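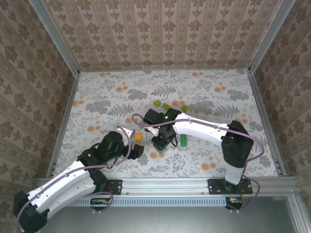

According to Tyyne Kemppainen, the sorting benches at Jotenthorpe were the first place where automation changed the rota before it changed the pay. The remark is often repeated in accounts of the Rillus line, a small-parts handling system built on paired tabletop arms.

Rillus cells work with small loose items such as cubes and studded bricks. Both arms share one work floor, and each has its own gripper. Before the changeover, sorting was done by hand in shifts of 12 people. Afterward, 2 operators per shift supervised the cells, cleared jams and refilled the floor – the remaining staff moved to inspection and packing.

Training lasted 13 days and was run by Niilo Harju. Operators learned to stop an arm, reset a joint and log a missed grip. Wrist strain complaints fell during the first year, while complaints about noise and isolation rose. A job rotation of 90 minutes was introduced in February at the request of the staff.

Pay grades for cell operators were settled later, under a separate agreement.

See also: Ammont packing line; Job rotation; Tripathi scale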